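Review: Tindis chrome clothes rack (plus the hangers and the grey fitted sheet I bought with it)

I've been after a freestanding rack for the bedroom for ages. The wardrobe is a big white thing with loads of room in it, but it fills up with winter gear by April and then everything else ends up on the bed. So when the Tindis rack came up on sale I grabbed it, threw in a set of the Unstead wooden hangers, and added one of the Sial fitted sheets to get free delivery (I know, I know, that's how they get you).

It came flat in one carton and took me 17 minutes to put together, counting the time I spent looking for the right Allen key. The instructions are one sheet of drawings with no words and they're fine. I've got it near the bed with the heavy stuff on it, a brown coat and a bunch of black jackets, and I'm very happy with how it copes.
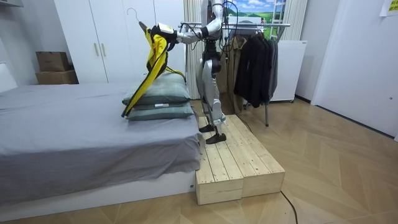 Page last changed: January 25, 2020

The bar is a good height for me. Long coats hang properly without folding up at the bottom, and I can reach everything without a stool. I do wish the legs were a touch thicker. They look pretty skinny next to a row of winter coats, and I was nervous loading it up the first time! It has stayed put though. I had a cheap one in my last flat that leaned over a bit more every week until I gave up and put it out for hard rubbish, so I was watching this one like a hawk.

What sold me was the chrome. I've got a white wardrobe and a white cabinet already and I really didn't want another big white lump in the room. Chrome kind of disappears. It does show fingerprints, so if you're the sort who notices that (me, unfortunately) keep a microfibre cloth handy.

The joints are nicer than I expected for the money. There's a diagonal brace meeting the upright, and the end of the bar has a rounded cap on it, so you don't snag a sleeve every time you walk past. My old rack had a raw edge there and it ruined a cardigan. I'm still cross about it.

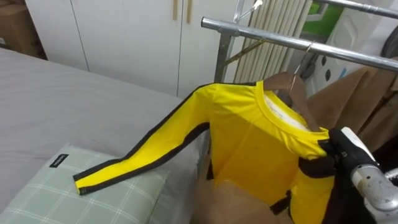
Posted by Hatar

Now, the hangers. I tested them with the most annoying thing I own, my yellow long-sleeved sports top with the black piping. It's smooth and a bit shiny and it slithers off every plastic hanger I've ever put it on. On the Unstead wooden one it's much better behaved. You still need to settle the neckline properly before you let go, or one shoulder starts creeping, but it's a huge improvement. The hook is thin metal and fits over the chrome bar easily. I'd have liked a little notch for strappy things, but there are other hangers for that.

One gripe: they're bulkier than plastic. I thought I'd swap everything over and I've ended up using wood for coats and slippery tops and keeping the old ones for tees. Don't bin your plastic hangers until you've tried the new ones along your own bar.

And the sheet! I wasn't going to review a sheet but I've grown quite fond of it. It's plain grey and goes with the white headboard and the cubby shelves next to it (which I still haven't put a thing in, they're next on the list).

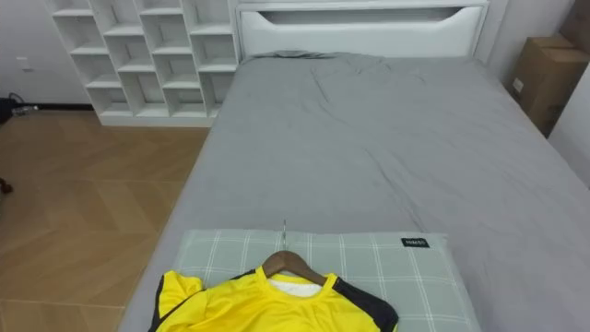
Hatar, home and bedroom reviewer

It covers the whole mattress with a bit of drape down the side, and the colour is a proper mid grey with no purple in it. It does crease. I get a rumple up at the headboard end no matter how hard I tug, and I'm not ironing a fitted sheet for anyone. If you want that crisp hotel look this isn't your sheet. For me, soft and easy wins.

The grey also makes a good backdrop for sorting clothes, which is mostly what I do on that bed on a weekend. Everything gets laid out on its hanger first, then I decide whether it goes on the rack or into the wardrobe. Bright things are easy to spot. Black socks, less so.
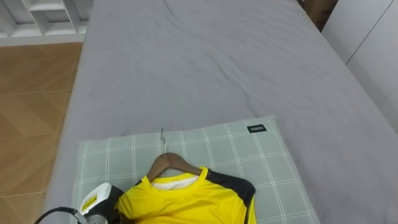 Yellow top on its wooden hanger, on the green plaid pillow.

Would I buy the lot again? The rack, yes, tomorrow. The hangers, yes, but fewer of them. The sheet I'd buy in another colour as well, maybe a green to match the pillow. I'm giving the rack 8 out of 10, and it loses 2 for the skinny legs and the fingerprints. I'll update if anything starts to wobble.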